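Call for participants: working beside the folding cells at Grerden Textile Care, Edemthorpe

We look for people from the laundry and from outside to join our study on automatic folding 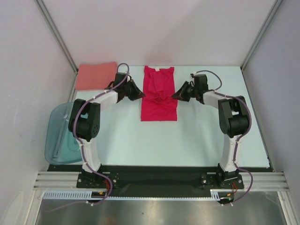
Who we are

Grerden Textile Care washes, dries and folds work clothing, T-shirts and towels for hotels, sports clubs and care homes. Our main building is in Edemthorpe and a smaller one is in Orkavdale. Until last year all the folding of small items was made by hand, at long tables, in two shifts. Now a part of this work is given to folding cells with two arms, which were planned together with the engineering office Hofstetter. The cells fold T-shirts and towels. Bed linen, overalls and everything with buttons stay with our colleagues at the tables.

We know what the cells do to the output, because this is measured every shift. We know much less about what they do to the working day of the people. Which tasks have become easier, and which have become boring? Who decides when a cell has to be stopped? Does a person with many years at the folding table feel that the experience is still used? The study wants to find answers to these questions, and the answers will be used when we plan the work in Orkavdale, where the cells are not yet installed.

Whom we are looking for

We search 24 participants. Half of the places are kept for present employees of Grerden, from any shift and with any contract. The other places are for people who have worked in a laundry, a clothing shop, a hotel or a warehouse, also if this was some time ago. Experience with robots is not needed. You should be at least eighteen years old and be able to stand for two hours with breaks. If you cannot stand so long, please write to us anyway, as one of the cells can be served from a chair.

The study is held in English. Your English does not have to be perfect (ours also is not), but you must be able to understand the safety instruction. It can be read aloud to you if you prefer.

What you will do

The study takes 4 weeks in September and October. In this time you come for 7 sessions of two hours each, in the morning from 9.00 or in the afternoon from 14.00. In the first session you receive the safety instruction and you fold by hand, so that we have something to compare. In the next sessions you work beside a cell. You bring the items, check the folded pieces, put back what is not good enough and decide when you want to call a technician. During the movement of the arms you keep your hands outside the enclosure.

After each session there is a short talk with one of our researchers. We ask how tired you are, what disturbed you and what you would change. In the last session all participants meet in the canteen and discuss the results together.

We do not rate your speed. What you say in the talks is written down without your name and is not shown to shift leaders. Employees of Grerden can stop at any time, and this has no effect on their contract or their shifts.

What we offer

Participants from outside receive 500 euros after the last session. Who has to stop earlier is paid for the sessions done. Employees take part in their paid working time, and the shift plan will be changed for this. Safety shoes, drinks and a warm meal are free for everybody. We can also pay the bus between Orkavdale and Edemthorpe.

How to apply

Please send us a short letter or leave it at the gate in Edemthorpe, with the words "Folding study" on the envelope. Tell us where you have worked, which hours are possible for you, and whether you are left-handed or right-handed. A CV is not necessary. We will answer every letter, also when all places are already taken, and on request we keep your address for the second study in Orkavdale.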